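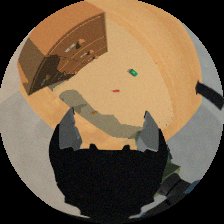 シミュレーション上の机。黒いグリッパーの先に緑のブロックと小さな赤いもの、左上に引き出し。

机の上の小物と引き出しの片づけ方(ロボットを待たない人向け)

「そのうち片づけもロボットがやってくれるから」と言って机の上を放置している人が、うちの工房に一人います。私の夫です。展示会で腕型ロボットの動画を見て帰ってくるたびに片づけをやめるので、今回は小物と引き出しの整理について、機械にどこまで期待できるかという話も込みで書きます。先に言っておくと、私はかなり疑っています。

まず机の上から

片づけは、机の上にあるものを「戻す場所があるもの」と「ないもの」に分けるところから始めます。いきなり引き出しを開けないでください。開けると中身が気になって、机の上が二倍になります。

戻す場所があるものはその場で戻す。ないものは浅いトレイに集めておきます。トレイは一枚だけ。二枚目を出したら、それはもう物置です。うちのトレイは近所の金物屋Sultauで833円でした。縁の低いものを選ぶと、ネジや消しゴムのかけらを指でつまみ出しやすいです。

薄いもの、小さいものは、爪が立たないと取れません。木の天板に張りついた薄い板やシールの切れ端は、紙を一枚下に差し込んですくいます。こういう場面で人間の手がどれだけ細かいことをしているか、考えたことがあるでしょうか。指の腹でずらして、端を浮かせて、もう一本の指で受ける。二本指のグリッパーに同じことを頼むなら、つまみやすい四角いブロックから始めるのが筋だと思いますし、うちの机にはつまみやすい四角いブロックなど一つもありません。あるのは曲がった割りピン、片方だけのイヤホン、乾いた接着剤のふたです。

引き出しの中身の決め方

引き出しは「使う頻度」で上から順に、とよく言われますが、私は「使う手」で決めています。右手で持って使うもの(鉛筆、カッター、ドライバー)は右の列。左手で押さえるもの(定規、テープ、クランプの小さいの)は左の列。座ったまま両手で同時に開けられるので、やってみると案外速いです。

一段に入れる種類は4つまで。超えたら下の段に移すか、捨てます。仕切りは菓子箱を切ったもので足ります。高さを引き出しの深さより少し低くしておかないと、閉めるときに引っかかります。

ラベルは前板の上の方、取っ手にかからない位置に。品名は単語ひとつで書きます。「その他」と書いた引き出しは作らないこと。作ると全部そこに入ります。

渋い引き出しの直し方

1. 引き出しを抜いて、底の角と側板の下端を指でなぞる。ざらつくところが当たっています。
2. 乾いた布で木くずを取り、当たる面にろうそくを数回こすりつける。
3. 戻して、取っ手の真ん中を持ってまっすぐ引く。片側だけ持つと斜めに噛みます。
4. まだ渋ければ、目の細かい紙やすりで当たる面だけ軽く。削りすぎると今度はガタつきます。

湿気の多い6月は直した翌日にまた渋くなることがあります。その時期にやすりをかけるのはやめて、ろうそくだけで秋まで持たせてください。 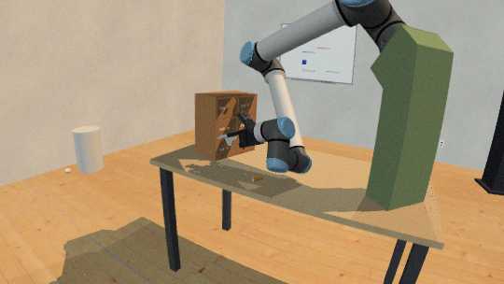 取っ手の前まで来たグリッパー。手前の天板には、端がオレンジ色の短い棒のようなものが転がっている。

で、ロボットはどうなのか

引き出しを開ける課題は、腕型ロボットの話ではよく見かけます。細い取っ手に指を合わせて、まっすぐ引く。CGの部屋の中でそこまで腕を持っていくのも、簡単ではないのでしょう。そこは認めます。

ただ、うちの工房で作業を手伝ってくれているMarleny Rivadeneyraさんは、もっと前向きです。「開けられるなら、入れるのも出すのもあと少しでしょう」と言います。彼女は以前、Fulterという部品工場で箱詰めの機械についていた人で、同じ形のものが同じ向きで流れてくるなら機械は人より飽きないし速い、とも話していました。その点は私も賛成です。問題は、家の引き出しには同じ形のものが同じ向きで流れてこないことです。

私が台所や工房の片づけを機械に任せられると思うのは、次のことができるようになってからです。

渋い引き出しに当たったとき、力まかせに引かずに一度戻して引き直す。
中身がつかえて開かないとき、すき間から押さえて開ける(お玉の入った引き出しです。皆さんの家にもあると思います)。
転がる棒状のものをつまもうとして、逃げられたら追いかける。
入れる場所が埋まっていたら、勝手に隣へ突っ込まず、聞いてくる。

四つ目がいちばん難しそうです。夫もできません。

もうひとつ気になるのが場所です。台座に載った腕を机の端に据えれば、その分だけ作業面が減ります。影も落ちます。うちの作業台は幅の狭い方なので、片づけのための機械を置くために、まず片づけが必要になります。画面の中の机は脚の下まですっきりしたものですが、うちの机の下には端材の箱と延長コードと、猫がいます。

今すぐ使える「半自動」

機械にまったく頼らないわけではありません。次の道具は、動きが単純なので信用しています。

磁石つきの皿。ネジやピンはここに放る。落としても床に散りません。
プッシュ式のラッチ。両手がふさがっていても、膝で押せば扉が開きます。引き出し用は渋いものには付けないでください。
キッチンタイマー。夕方に3分だけ鳴らして、その間に机の上を空けます。鳴り終わったらやめる。続けると嫌になって、次の日やらなくなります。

読者の方から

前回の記事に、Dolores Iwasakiさんからお便りをいただきました。お宅の納戸の引き出しを全部あけて数えたら、小物が406個出てきたそうです。そのうち何に使うか分からないものは、透明な袋に入れて納戸の扉の内側に吊るしたとのこと。中身が見えるところに置くのはよい方法だと思います。袋は口を留めずに折るだけにしておくと、持ち主が現れたときにすぐ出せます。

お便りには「こういうのを見分けて仕分けてくれる機械なら買います」ともありました。私も買います。値段と、失くされたときに誰に文句を言えばいいかによりますが。

次回は、まな板の反りの直し方と、包丁差しの底にたまる水の抜き方です。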